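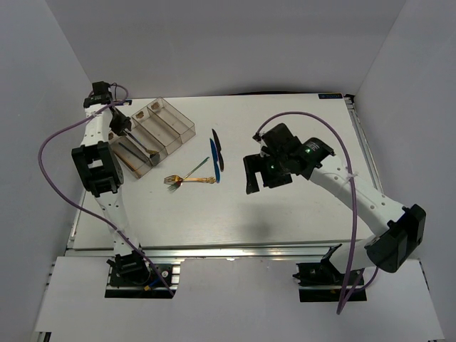 Cutlery and tray on the tabletop, with both arms in position.

Workuvow Progress Report to the Prustel Games Fund
Reporting period ending February

Project: Flarby, a turn-based puzzle game for phones and tablets

Work on the second chapter is complete, and all levels in it can now be played from start to finish. The closed test drew 1865 players, who filed 195 bug reports. Most concerned the undo button, which dropped the last move when a player rotated the screen. A corrected build was released to testers on Wednesday.

The level editor is behind schedule. Sharing of player-made levels has been moved to the next period, and the funds set aside for it remain unspent. Bianchini has delivered the music for both chapters under the agreed contract.

Spending on sound and testing came to $3465 against a budgeted $2303. The difference was met from our own reserves. No change to the total award is requested.

Next period: level sharing, color-blind mode, store page text.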